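Papier peint intissé ou papier traditionnel pour une petite chambre ?

giang_nong
Bonjour à tous. Je refais la chambre de ma fille en juin et j'hésite encore entre l'intissé et le papier traditionnel. Les murs sont en plâtre, assez anciens, avec quelques fissures fines que j'ai déjà rebouchées. La pièce mesure 21 m² et la hauteur n'est pas régulière. Je n'ai jamais posé de papier de ma vie, merci de votre patience.

Kettunen34
Bonjour Giang. Prenez l'intissé, sans hésitation. On met la colle sur le mur, on pose le lé sec et on peut encore le déplacer un peu. Le traditionnel, il faut l'encoller, le plier, attendre, et pour un débutant c'est beaucoup de choses à surveiller.

vy.doan
Je ne suis pas d'accord avec Ilari. L'intissé montre mieux les raccords quand le support n'est pas de la même couleur. Chez moi, on voyait le plâtre gris entre deux lés, et j'avais payé 34 euros le rouleau ! Pour un motif avec papillons ou fleurs, faites très attention au raccord. 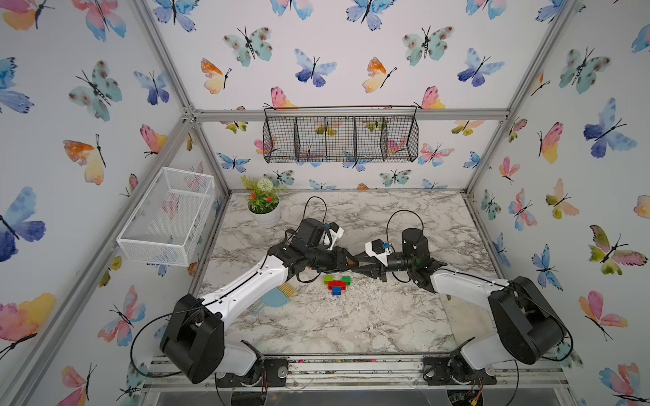
Faut-il passer une sous-couche avant de poser l'intissé sur du plâtre ancien ?
Oui-da répondrait mon beau-père, mais moi je dirais : seulement si le plâtre boit l'eau. Mouillez un coin avec une éponge. Si la tache sombre vient tout de suite, passez une sous-couche blanche, et le problème de Vy disparaît aussi.

vy.doan
Une sous-couche, c'est encore un pot à acheter et une journée de séchage. Il faut le dire aux gens.

benjie_s
J'ai utilisé celle de Kadora, elle couvre bien mais elle sent fort. Giang, tracez le premier lé avec un fil à plomb. Ne vous fiez pas à l'angle du mur, le mien était faux de deux centimètres.

giang_nong
Merci beaucoup. J'ai fait le test de l'éponge vendredi et le plâtre boit énormément. Je prends donc la sous-couche et l'intissé. Est-ce que la colle en poudre convient ?

Kettunen34
Elle convient, si c'est marqué « spéciale intissé » sur le paquet.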